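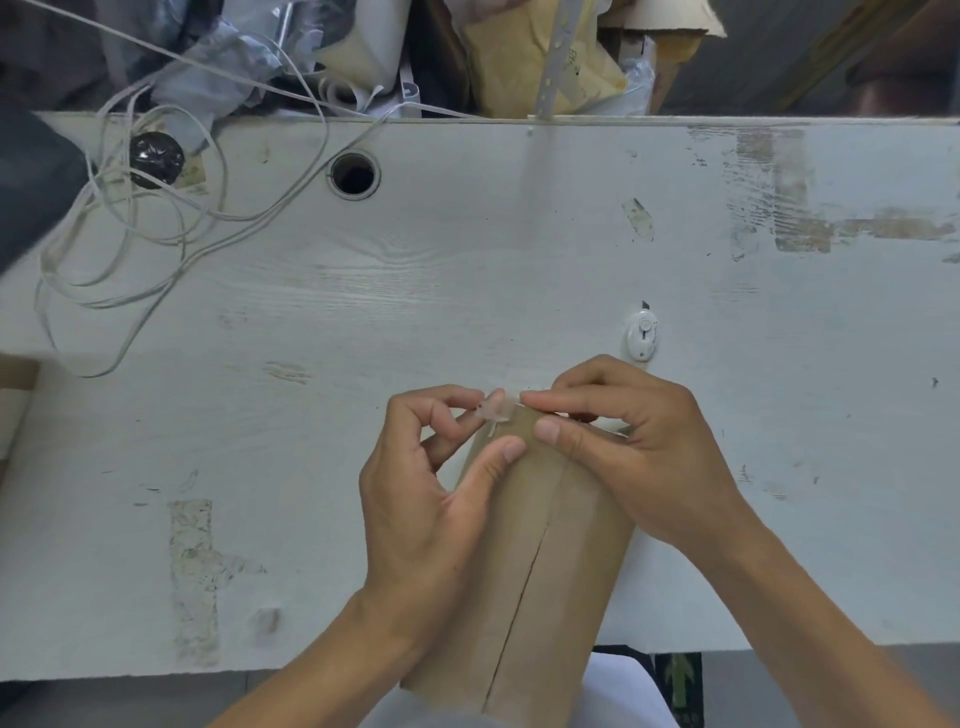 Kraft tube at the packing bench, tape near the top edge.

Search the knowledge base
Enter keyword or ticket number

Pluketti Packing Support
Subject: Long seam on kraft tubes opening in transit; customer labels lifting from small cartons
Opened: 2022-06-29
Reported by: Hacer Karakaya, Pisharody order desk
Assigned to: Tianyou Tian
Status: Resolved, pending stock change

Problem as reported
Three recipients of the June print mailing advised the order desk that the kraft-paper tube had opened along the long seam before delivery. The prints were creased at one end. A separate complaint, from the same mailing, concerned address labels lifting from small brown cartons.

Initial response
The order desk was asked to confirm the tape in use, the length of each piece, and the point at which taping begins. Ms. Karakaya replied that clear tape was in use throughout and that packers began at the middle of the seam and worked outward.

Log entry 1
The tube was rolled again from the same brown paper and held closed by hand at the top. When taping began at the middle, the two edges of the paper drifted apart toward the rim, and the final piece of tape was bridging a gap. When the first short piece was placed at the upper rim and the seam was then closed downward, the edges remained aligned. Packers are requested to follow the second method. The tube should be held upright against the front of the table so that the lower end can hang free.

Log entry 2
A tube closed by the revised method was dropped end first 6 times. The seam held. A tube closed by the former method opened on the third drop.

Log entry 3
The carton complaint was examined next. The cartons themselves were found to be sound. The labels had been applied across the seam of the lid, where the flap moves slightly under pressure, and one edge had worked free.

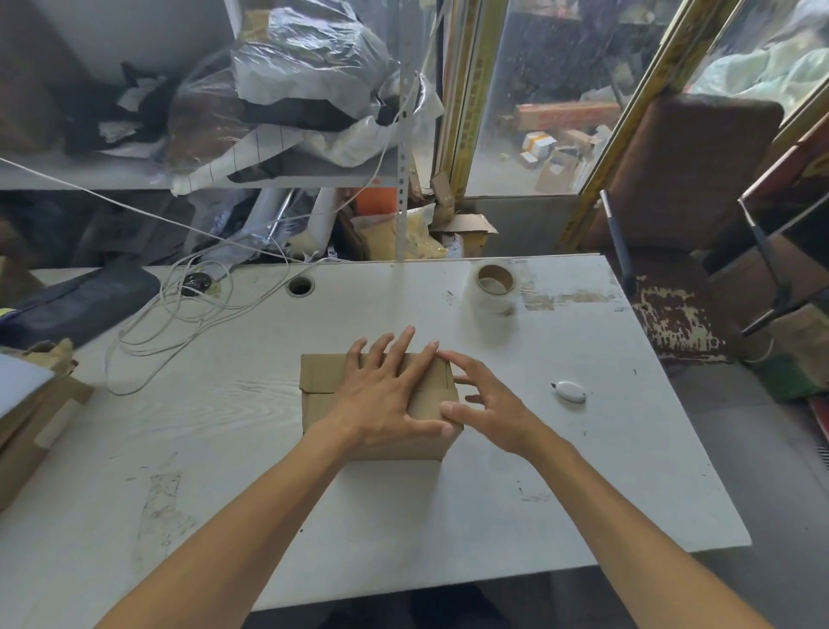 Lids are to be pressed flat with the whole hand before any tape is cut, and the label is to be placed on the front half of the lid, clear of the seam. If the lid springs up when released, the carton is overfilled and the next size should be used.

Log entry 4
Old tape residue on the tabletop was raised by Gayan Navaratnam as a possible source of grit on the adhesive. Residue is to be scraped off at the end of the month. Until that has been done, cut pieces of tape should not be parked on the table.

Resolution
The revised taping method applies to all tubes with immediate effect. The present stock of 1,000 labels may be used up on cartons. Zituteo labels will replace them when the next order is placed. Please reopen this ticket if a further seam failure is reported within 7 working days.

Comments (3)

Edeltraud Rothe
Does the rim-first method apply to the short tubes as well? We send very few of them.

Tianyou Tian
Yes. Please use the same method for both lengths.

Amirhossein Hassanpour
The Endus branch has had the same trouble with labels on the smallest carton. Moving them forward of the seam has helped. We have not yet tried the tubes.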